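How to Dry Roses Without Making Potpourri by Accident

Larasati Yeoh

Every house eventually contains one dead bouquet that somebody is too fond of to throw away. You can leave it in the vase until it collapses, or you can dry the thing properly and give it a few more years of gathering dust with dignity.

Start early. A rose that is already dropping petals will go on dropping them, only crunchier. Pick blooms that are about half open, and cut them in the late morning, after the dew has gone.

For whole stems, hanging is easiest. Strip the lower leaves, tie the roses in bunches of 4 with a rubber band, and hang them upside down in a dark closet. String works too until the stems shrink, at which point you will hear a small thud in the night. Leave them alone for two to three weeks. Checking daily does nothing for the roses.

If you only want the flower heads, use silica gel. Snip the stem just under the bloom, set the head face up on an inch of gel in a lidded tub, and spoon more gel between the petals until it is buried. A 300-gram bag will do one or two roses, whatever the optimistic drawing on the bag suggests. Wear a dust mask while you pour, and keep the gel away from food, kids and the dog.

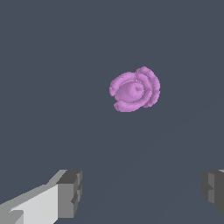
A lilac-pink rose head, no stem.

Close the lid and wait five days. Then tip the gel out slowly and brush the last grains off with a soft paintbrush. My neighbor Finbarr Dolan uses a hair dryer for this step, and now owns a great many loose petals.

Expect the color to shift. Reds go nearly black, whites turn the shade of old piano keys, and pinks usually darken a little - pick a paler one than you think you want.

Store finished heads in a closed box, out of the sun. A bathroom shelf is the worst place for them, so naturally that is where mine are.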